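Home | Kits | Scenes | Gallery | Support

Gallery: The Clarken Patio Pack for gripper simulation

We've been meaning to put this page together for ages, and with the second release of the Clarken Patio Pack going out to customers in May 2022 it seemed like the right moment to finally sit down and do it. If you're new to us, welcome! Clarken is our library of ready-made outdoor scenes for people who want to try out a robot arm and gripper in simulation before they commit to a real one in a real backyard (and before they find out what a garden does to a gearbox). You load a scene, attach your arm, and look at the whole thing through the wrist camera, the same way your software will.

The Patio Pack began with a request from Édgar Quispe, who was one of our first customers and has stayed a patient and very generous tester ever since. He was working on a picking task that had gone beautifully on a plain tabletop and wanted to know how it would hold up on paving, with grass nearby and a surface that wasn't one flat color. We sent him a rough patio the same week. He sent back two pages of notes, and I still have them pinned up over my desk. Most of what he asked for is in the pack now, including the thing he was most stubborn about, which was stone that looks like it has been outdoors for a good long while.

So a lot of work went into the ground. The full library has 239 surface materials in it at the moment (it was 238 until I gave in and added one more gravel), and the paving ones took longer than all the indoor floors put together. Clean, even concrete is easy to make and it flatters a vision system far too much. We wanted blotches and speckles and marks of different sizes, and we wanted curved edges too, so that you aren't always lining up against a nice straight border.

The pack comes with 11 scenes and works with both of our gripper models, the Jekodine and the smaller Yimyam. Camera blur can be switched on or off in the settings, and I'd gently suggest leaving it on for at least some of your runs, even if the sharp version is prettier to look at. Lighting can be changed per scene, and if you already own the first Patio Pack the new one is a free download from your account page. Just remember to save any scenes you've edited under a new name first, as the installer will happily write over the old ones.

Click any picture for the larger version. We'll keep adding to the gallery as more renders come in, and if you've made something with the pack that you're pleased with, please do send it along. We love seeing them! 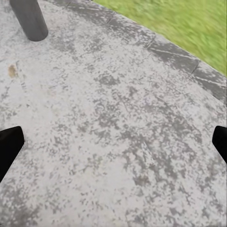
Wrist view over the round patio, fingers open. Weathered concrete with the curved paver edging, and the lawn blurring past at the upper right.

Recently added
Prorkano scene editor: getting started
Jekodine gripper model, updated joint limits
Yimyam gripper model: setup notes
Clarken Indoor Floors, full material list
Importing your own arm into Clarken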